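Friday, 7 min read
By the Home Desk

Vallatier sells the Climano as a work table you never have to baby. At $900 I expected to be convinced faster than I was.

Assembly took 40 minutes, 30 of them on the legs. The bolt holes on one side were drilled a hair off, and I had to loosen everything and start again. The cheaper Egger I used before went together with one wrench and no swearing.

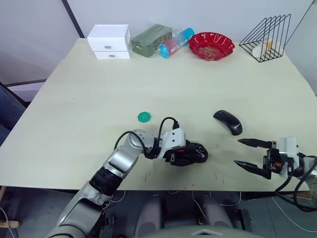
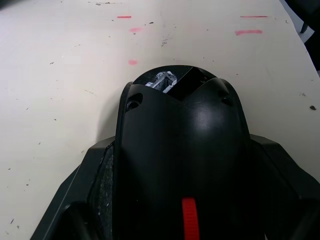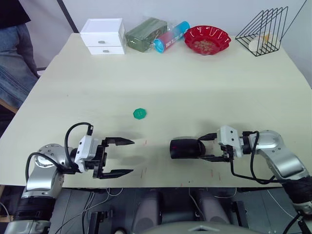 Pale cream tabletop, in all three views.

Vallatier says the finish resists stains. Coffee wiped off mine. Ballpoint didn't, and the cleaner they recommend costs extra. I also don't buy the "whisper-still" claim: lean on a corner while typing and the monitor shivers.

The 2-year warranty leaves out the surface, so read it before you pay. The Pruretti is plainer and comes with better feet. I'd wait for the July sale, and even then I'd try one in a store first.

Contact us | Copyright Home Desk | Back to top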